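Posted February 19, 2020 by the Bascombe bleacher guy

Every February I tell myself I'm not going to get worked up about high school basketball, and every February I end up driving home from some gym forty minutes away with no voice and mustard on my sleeve. So here we are again!

For anyone new, I follow the Bascombe girls. I don't have a kid on the team, I don't coach, I went to school there a very long time ago and never got it out of my system. Last night was the second game against Londa and I've been chewing on it ever since.

First thing, the gym. Londa's place supposedly holds 2500 and it felt like all of them brought a cowbell. We were up in the corner behind the pep band (great pep band, I'll give them that, the tubas were having the night of their lives) and I couldn't hear the whistle half the time. You had to watch the refs' arms to know what was going on.

We started in that 2-3 zone again. I have complained about the zone on this blog so many times that my own sister has asked me to stop. But look, when you've got quick guards and no real size, why are you sitting back and letting a team like Londa pass it around the outside until somebody gets a clean look? They hit three from the left corner in the first quarter. Same corner, same kid! By the time we switched to man we were down eleven and our best rebounder was on the bench with two fouls.

And then the second half was the best basketball I've seen from this group all winter. They pressed full court, they ran, they dove on the floor. Our point guard, who is a sophomore and maybe five foot two in thick socks, stole the inbounds pass on back-to-back possessions and I about fell into the tubas. We tied it with under a minute left. Lost by 2 on a putback. I'm not over it.

What bugs me is the free throws. We missed nine. You make even a couple of those and I'm writing a very different post this morning. I know it's boring, I know kids would rather shoot threes, but when I played we couldn't go to the locker room until everybody hit their last pair, and I can still make them in my driveway with my bad shoulder.

The bracket comes out soon and if I've got it figured right we'll see either Manurung or Sadero in the first round. I'd take Sadero, personally. They're tall but they get tired, and they don't like being pressed. Manurung has that lefty who scored on us from everywhere but the parking lot in December. Please, basketball gods, anybody but Manurung.

If you're going, get there early, because the visitors' side fills up fast and the folks by the door will not scoot over for you. I'll be the one in the old green jacket yelling "box out" at teenagers. I've already looked at the road conditions twice and the game isn't even scheduled yet.

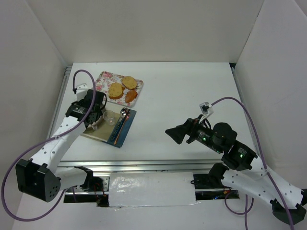
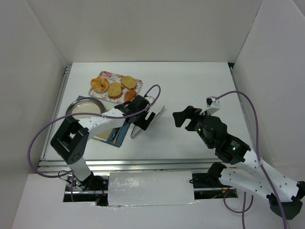 Sliced bread on the flowered tray both times, plus a bagel in the second one.

Filed under: Hoops, Girls Varsity, Rants From Row 12

Contact | © 2020 Bascombe Bleachers | Back to top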